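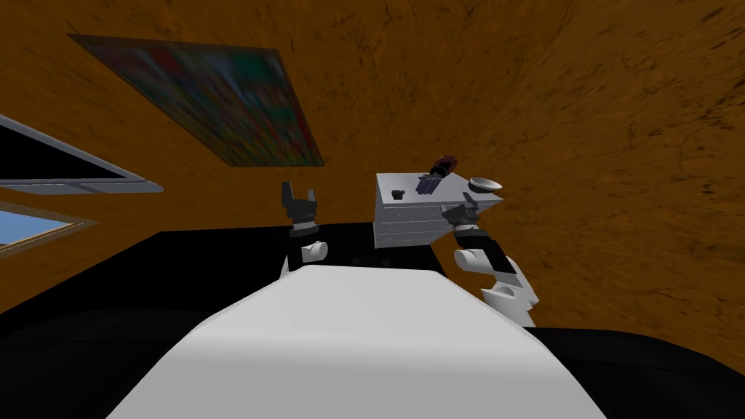 Simulation open day at Plernside

The simulation group at Plernside held its summer open day in July, with two demonstrations running in the main lab and a short talk between them. Members who could not attend have asked for a write-up, so the main points are set down below.

The first demonstration was the drawer task. A two-armed robot with a white torso works at a small cabinet with stacked drawer fronts, all of it simulated. The right gripper goes to the lowest drawer front at the corner, and the left arm is held up with its gripper open. Items are left on top of the cabinet, among them a shallow white bowl, so that a rough pull shows up as movement in the things above. Staff ran the task on the large screen and let visitors choose the starting pose from a menu.

The control software is Jonditz, which the group has used since the spring. It plans both arms together and checks for contact at each step of the simulation. The version shown had been trained on 2000 simulated attempts, with the cabinet shifted and turned between attempts. The textures on the walls and furniture are changed as well, to stop the controller from relying on any one background.

Most of the questions were about friction. The group sets one value for the gripper fingers and another for the drawer runners, and admits that the second is a guess. A drawer that slides too easily in simulation gives a controller that pulls too weakly on a real one. Measurements on real furniture are planned, and the results will be passed to members when they are ready.

The second demonstration used Postska, the logging tool. It records joint angles and contact forces and plays any attempt back at reduced speed. Attempt 348 was replayed twice at the request of the audience, as the gripper in that one slips off the drawer edge and the arm recovers without a restart. The log format is plain text and a reader for it can be had from the group.

Places were limited to 40 and all were taken. The next visit is to the Rampersad workshop on October 1, 2022, starting at 2 pm. Names should be sent to the visits desk in advance. Parking is at the rear of the building, and the side door will be open from half past one.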